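How a Robot Arm Puts a Block in a Basket
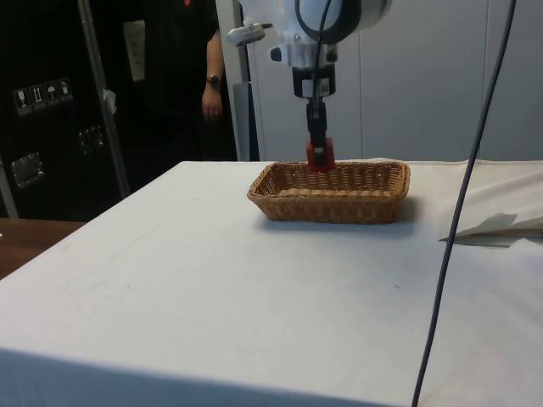
Temitope Nwosu

The robot club at Endale School calls its arm Piston. In May the club will enter it in a contest called the Prusau Cup. The task is to move small blocks into a basket, and each team has 45 seconds for each block.

An arm is a chain of stiff parts linked by joints. Each joint has a motor that turns it and a sensor that measures how far it has turned. The computer reads all the sensors and works out where the end of the arm is.

At the end is the gripper. It holds things by squeezing them from both sides, as you do with a finger and thumb. If it squeezes too weakly, the block slips. If it squeezes too hard, the block may jump out sideways.

The red block is held close to the back rim of the basket. A rim is a hard place to work. An error of a few millimetres can decide which side the block lands on - inside or outside. The club's program therefore gives the arm a point to pass through, above the rim, before it moves down.

Janaína Miranda wrote that part of the program. Her first version had 61 lines. The present one has 782, and most of them are checks. Is the gripper closed? Has a joint turned too far? Should the arm stop?

The club saves the joint angles from every practice run. It now has almost 4,000 runs on file. When a block is dropped, members compare that run with a good one and look for the joint that was in a different position.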